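Wool jumper gone stiff and a bit smaller after washing - can it be saved?

Posted by Shiuli Samarakoon, December 2018

I have a Gelteo lambswool jumper, charcoal, crew neck, bought last March. I wore it most of the autumn and only aired it between wears. Last week I got gravy on the cuff, so I put the whole thing through the machine on what I thought was the wool cycle. My daughter had used the machine before me and the dial was still on the 40 degree mixed wash. The spin was 1200 or thereabouts on that programme, I'd have to check.

It came out thicker than it went in. The body is shorter, the sleeves end above my wrist bone and the ribbing at the neck feels tight. It hasn't gone to a child's size. I can still get it on, but the fabric has lost its stretch and you can hardly make out the stitches on the front.

I've dried it flat on a towel and haven't done anything else yet. I have read that hair conditioner will relax it, and somewhere else that this is nonsense. Is it worth trying, and how long should it soak? The label says hand wash, cool, do not wring. I know.
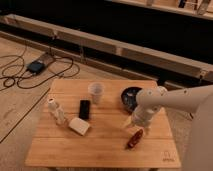 One more thing. I've also got a Prordale cardigan in merino that needs a wash, and I now don't trust myself with it. If anyone has a method for doing these by hand I'd be glad of it. I only have a bathroom basin and a washing-up bowl.

Harpreet Vachon

What you've got is felting. The scales on the fibres have locked together and they don't unlock again. Conditioner doesn't undo it. It makes the wool slippery enough that you can ease the fabric out a little before it dries, so it's worth a go if you don't expect much.

Fill the bowl with lukewarm water and stir in a good squeeze of plain conditioner. Push the jumper under and leave it for half an hour. Don't rub it. Lift it out with both hands underneath, press the water out against the side of the bowl, then roll it in a dry towel and kneel on the roll.

Open it out flat on another towel and pull gently, a bit at a time, working down the body and then along each sleeve. Pin the hem and cuffs with rustproof pins if you have them. Leave it until it's fully dry. You may get a couple of centimetres back on the sleeves. The stitches won't come up clear again.

For the merino, use cool water and a wool wash. I use Flakero, but any of them will do. Five minutes in the bowl, rinse in water of the same temperature, towel, dry flat away from the radiator. Keep it out of direct sun as well.

Tharindu Amarasinghe

Conditioner did nothing for mine. I cut it up and made mittens.

Habibur Talukder

Agree with Harpreet on most of it, but I'd rinse the conditioner out afterwards - left in, it goes tacky and picks up fluff. You can stretch it again after the rinse while it's still damp.

Check the label on the cardigan too. Some merino is treated so it can go in the machine, and if it says so then a proper wool cycle at 30 with a low spin is fine. Mine spins at 900 on delicates and I turn it down from that. Turn the cardigan inside out and do the buttons up first.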